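Robot Software Practice, Unit 7
Task sequencing and perception for two-arm tabletop cells
Course handout, Emildale

Read this before the lab session. It assumes you have finished the unit on coordinate frames and can start the Roller stack on your own machine.

7.1 What the sequencer does

Roller splits a job into steps. Each step names an arm, a target object, a grasp and a finishing condition. The sequencer holds the list and sends one step per arm at a time. It does not plan motion. Planning is done by Grirby, which takes a goal pose and returns a timed joint path, or an error code if there is none.

Keep the two apart when you debug. A step that never starts is a sequencer fault. A step that starts and stops with code 3 is a planning fault, and the usual cause is a goal pose inside the space reserved for the other arm.

7.2 Finding the objects

The detector returns a list of rectangles with a class, a colour label and a score. For flat objects set out in rows, sort by row first and then by column, using table coordinates. Do not sort by image coordinates. A small tilt in the camera is enough to swap two neighbours, and the arm will then go to the wrong one with full confidence.

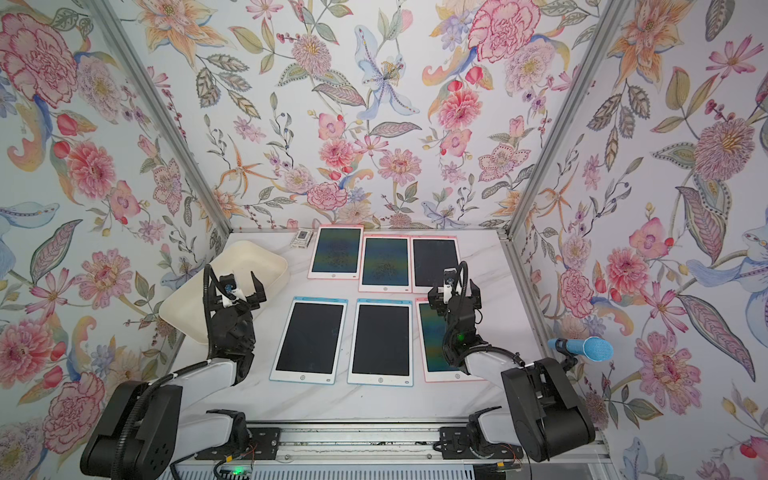

Scores drop when an arm passes over an object. Roller handles this with a hold timer: an object that was seen and then lost is kept at its last pose until the timer runs out. The default is 587 ms. Raise it if your arm moves slowly near the table, but note that a long hold also keeps objects that have been taken away.

Patterned backgrounds give false rectangles. Mask everything outside the table polygon before detection – filtering afterwards works too, but it wastes time on every cycle.

7.3 Shared space

Each arm has a private zone and both have access to a shared zone. An arm must take the lock before it enters the shared zone and release it when the wrist has left. The lock is tested against the whole arm model, including the camera bracket and cable. Students often leave these out of the model and get clean plans that cannot be run.

If both arms ask for the lock in the same cycle, the lower arm number wins. There is no queue. With 2 arms this is acceptable.

7.4 Exercise

Load the Vītola log, which has 179 detection cycles, and replay it with the arms disabled. Then:

Write a sort function as set out in 7.2 and check that the order is the same in every cycle.
Find the cycles in which an object is held by the timer.
Halve the hold time and replay. Note which steps now fail, and with what code.

Hand in the function and a plain text table of failed steps. Plots are not needed.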